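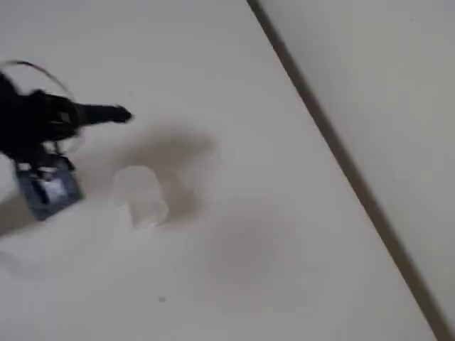 Clear plastic cup on my white table

Search this forum Enter keywords Go

**jurkden_l**
Hello all. I want to change my cups for the summer drinks table in May. The clear ones look nice in the hand, but on a white table I almost can't find them. My aunt knocked over two at the last party. Is it better to buy colored cups, or to put a cloth?
Liette Bergeron

**skultham**
Cloth. A dark one, no pattern. Cups you can keep.

**harwood30**
I don't agree with the cloth. It makes folds, and a tall cup with a narrow bottom falls on a fold very easily. Buy colored cups, a pack of 50 is not expensive.

**skultham**
You pull it tight and clip it under the table. I never had a problem with folds.

**robichaud**
Colored cups hide the drink. My guests always ask me what is inside. I put a paper coaster under every clear cup, blue or green.

**jurkden_l**
Coasters I did not think of! I need 30. Do they stick to the bottom when the drink is cold?

**robichaud**
The thin ones yes. Take the thick ones.

**harwood30**
Still colored cups for me.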